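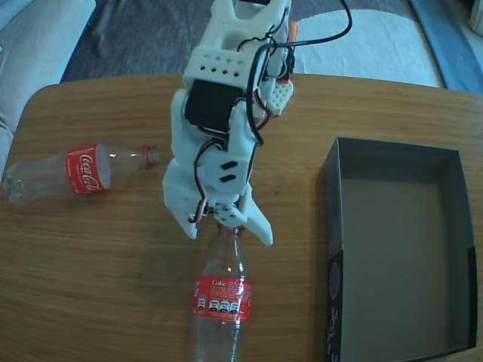

*Printed arm over the wooden table, gripper at the neck of a Coke bottle. Second bottle and the box still to go.*

# About Stemora

We're a small shared workshop that builds robot arms. Printed parts, hobby servos, a lot of wire. Started in a living room, and a fair bit of the testing still gets done in one, because the workshop closes at 9 pm and the arm doesn't care where it's clamped.

Members come in with all kinds of projects. The arm is the one we do together. It's called Galosel. Version 3 now. White plastic, two fingers, servos at the joints, cables up over the top and down the side. Version 1 was heavier and drooped. Version 2 was fine until the elbow bracket split, so now the brackets have holes in them, which saves plastic and lets us get a zip tie through pretty much anywhere.

## What we're working on

Bottles. Empty plastic ones, picked up and put in a box. Sounds easy. Standing up is one problem, lying down is a completely diffrent one, and the gripper has to do both without somebody swapping fingers in between.

Current state of things:

- Standing bottles: grab at the neck, go slow. OK most days.
- Lying bottles: wrist has to turn further than we planned for. New wrist plate printing this week.
- Box: any open box with low walls. Tall walls and the elbow hits.
- Wiring: too long up top, too short at the wrist. Known.

We log every try. 1,529 so far on this version, 1,009 of them good, and we count a bottle knocked over as a miss even if the arm gets it second time. The log is a shared spreadsheet, ask and we'll add you.

## The rest of it

Duman is our control code. Runs on a laptop, talks to the servo board over USB. Plain Python, comments where we remembered. Podbridge is the small adapter board that lets you plug in servos from different makers with out cutting connectors. First batch is gone, second one is on order, should be here in March.

Parts for one arm came to roughly $328 last time we added it up, not counting failed prints. Files are free to anyone who wants them. If you build one, send us what broke.

## Coming by

Open bench from 6 pm, evenings, ring the side door. Bring your own laptop and safety glasses if you have them. Printers are first come first served, long prints go on overnight. Beginners fine. You'll probably get handed a screwdriver and a bag of servo horns.

Membership form is at the front desk. Online one is coming, the old link is dead, sorry.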